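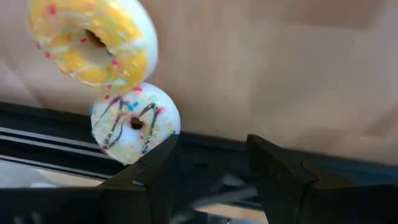 Two of the doughnut models in one play set are different diameters, and a buyer writing in June wanted to know whether that was a packing error. It is not. Gukesus play donuts are made in two sizes, and mixed sets contain both.

Gukesus Play Donuts, mixed set
Distributed by Grodent

Product overview
Pretend-play donuts for toy kitchens, shop counters and display trays. Each piece has a fixed icing pattern. Icing, drizzle and sprinkles are part of the piece and cannot be removed or swapped.

Patterns
Yellow icing – white wavy drizzle, with pink, red and green sprinkles. Large size, wide center opening, pale side wall.
White icing – dark chocolate-colored zigzag drizzle, with small yellow and green dots. Small size, narrow center hole.
Other patterns vary by production run. Specific patterns cannot be reserved when ordering.

Contents
Pieces per set: 6
Sizes per set: 2
Set weight, boxed: almost 34 oz
Sets per shipping carton: 30

Cleaning
Wipe with a damp cloth and mild soap. Dry before storage. Do not soak, boil or place in a dishwasher. Solvent cleaners will dull the icing finish.

Use and storage
Not food. Do not heat. Keep away from ovens, stovetops and real baked goods on display. Pieces may be stored in contact with each other once dry. Long exposure to direct sun can fade the lighter icings.

Compatibility
The Delacroix two-tier stand takes both sizes. The Tarkilon counter tray has molded recesses for the large size only – small pieces will sit loose in them and can tip out when the tray is carried.

Replacement pieces
Sold singly by size. State large or small on the order form. Replacements ship in whichever pattern is in stock, and may differ slightly in icing shade from earlier runs.

Page updated Wednesday, December 22, 2021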